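Two Tables, One Night: The Flosimen League Opens

August 11, 2020

Sign-ups closed at noon and the phone still hasnt stopped. Tabletop curling, of all things. Renato Retamal runs the Kidumstead end of it from a kitchen chair, with a pencil behind each ear. Over 300 players in the first round. He'd planned for half that.
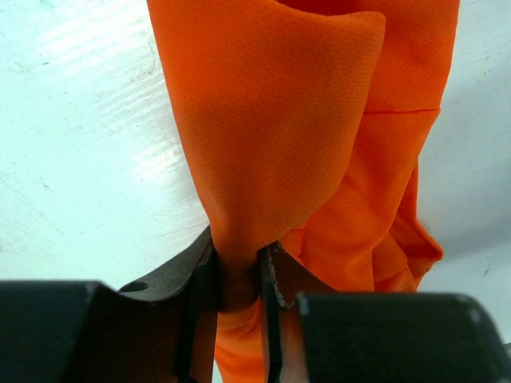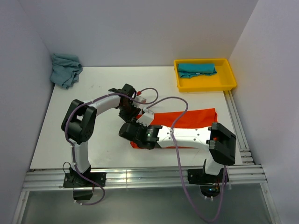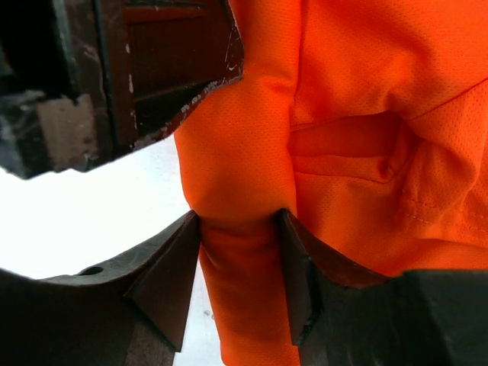

How the season works

Short matches, Tuesday nights, all remote. You play on your own board and post the score before bed. 2 losses and you drop to the lower bracket. Lose there, see you in December.

Arum are the favorites. Quick, tidy, a little smug about it. They put up 3503 points in the spring warmups, miles clear of Benítez on 2330. Retamal isn't buying it.

"Warmups are warmups," he says. "Benítez had half a team and a warped board."

Who to watch

Benítez, for one. New board, full roster, nothing to lose. Their last stone play is teh best in the league when it's on. When it's off, oh boy.

Arum open against a qualifier and should cruise. After that the draw gets mean. Scores go up on the league page Wednesday morning, if Retamal gets any sleep.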